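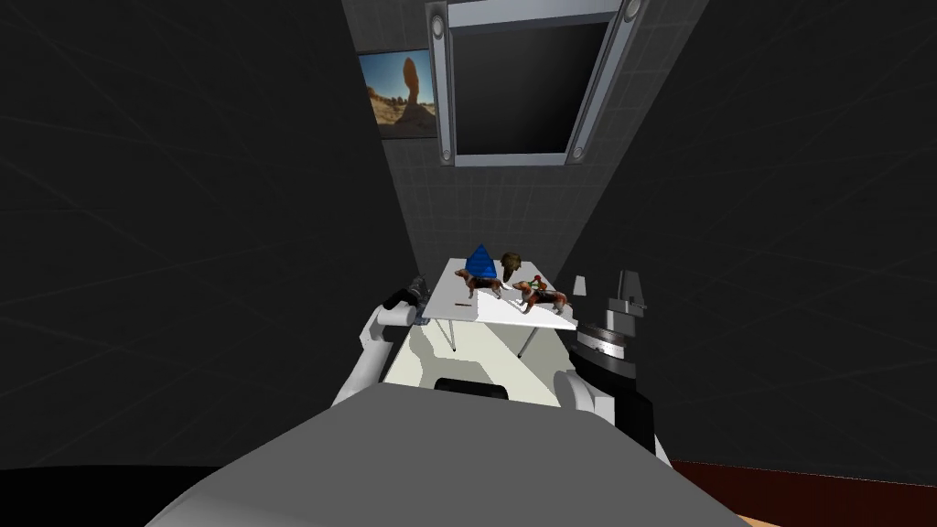

Thank you for all the messages about the early-close fault in Utora, and for your patience while we worked through them. A good many of you asked the same things in slightly different ways, so we've gathered the answers on one page. If yours isn't covered, write to the support address in your welcome letter and we'll add it. Last updated April 11, 2021.

## What went wrong, in plain terms?

On some runs the gripper got its signal to close 300 milliseconds ahead of the arm's own position. The arm was still traveling, the fingers were already shutting, and whatever stood nearby got bumped or pinched at a bad angle. Light objects tipped over. Tall ones were worse, and we had several reports of a figure being shoved clear across the tabletop and off the far side.

The cause was a timing setting in the Stastovier controller, the piece that passes commands from the planner to the arms. When both arms were active, it read the clock for one arm and used it for both. With a single arm the clocks agree, and that is how it slipped past our checks for so long.

## Was this only in simulation?

Yes. Every case we know of happened inside the simulated room. The Stastovier controller is also offered for physical arms, though, so we've treated this as a safety matter from the first report. If you have connected Utora to real hardware, please stop using two-arm mode until you have the fix in place. One-arm mode is fine.

## How do I know if my runs were affected?

Open the run log and look for two lines close together, `grip_close` and `arm_settled`. On a healthy run, `arm_settled` comes first. If they're the other way around, that run has the fault, even if the object was picked up and everything looked all right on playback. Quite a few did look all right! A slow, forgiving grasp on a squat object can hide the whole thing.

We went back over 3,000 of our own two-arm runs with the log checker and it flagged 108. The checker is in the `tools` folder and needs nothing installed beyond Utora itself:

```
utora check-grip --logs ./runs
```

It only reads the logs and won't change them.

## Does it affect the pen task too?

It can, and the pen task is where we'd look first. The slot in the holder doesn't leave a finger much room to be early, and a pen standing nib up is easily knocked against one of the slot walls.

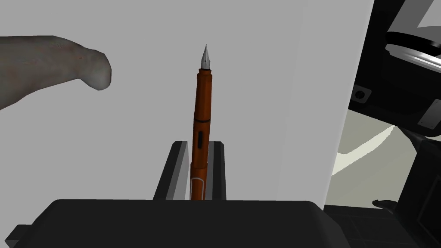
The trouble is that a pen leaning on a wall may still be scored as seated, so the score by itself won't tell you much. Go by the log lines instead. If you have only ever run the pen task with one arm enabled, you can skip this whole section and get on with your day.

## What about the tabletop sorting task?

The crowded layouts are the ones to check. When two figures stand close together — one partly behind the other, say — a finger that closes early on the front one can drag the back one along with it, and the log will then blame the wrong object. We spent a long afternoon chasing a "collision" with a figure the arm had never been sent to. If you've kept notes about odd collisions and never got to the bottom of them, this may well be your answer.

## How do I get the fix?

Update from the usual menu, restart, and run the self-test under **Settings > Arms > Timing**. You should see two separate clock readings where there used to be one. Please don't skip the restart. The old setting stays in memory until you do, and we've already had one round of confused emails over it (our fault, the first notice forgot to mention it).

## I can't update yet. Is there something I can do meanwhile?

There are two workarounds:

- Turn off two-arm mode and run the arms one after the other. It's slower, but it avoids the fault entirely.
- Set `wait_for_settle` to `true` in the arm settings. This holds the gripper back until the arm reports that it has stopped. It works in simulation, but please don't rely on it for physical arms.

## Should I throw away my flagged runs?

Not necessarily. If you're training on them, take them out. If you're studying failures, they may be just what you want, and the checker can move them to a folder of their own with `--set-aside`.

## We use the Awad planner. Are we covered?

Yes, the fix sits below the planner, so it makes no difference which one you use. The same goes for room layouts made with Konomia. You won't need to rebuild a thing.

## Will there be a longer write-up?

We're hoping to have one out in May, with the timing plots and the new two-arm checks we've added. Until then, please keep sending odd logs, including the ones you suspect are nothing.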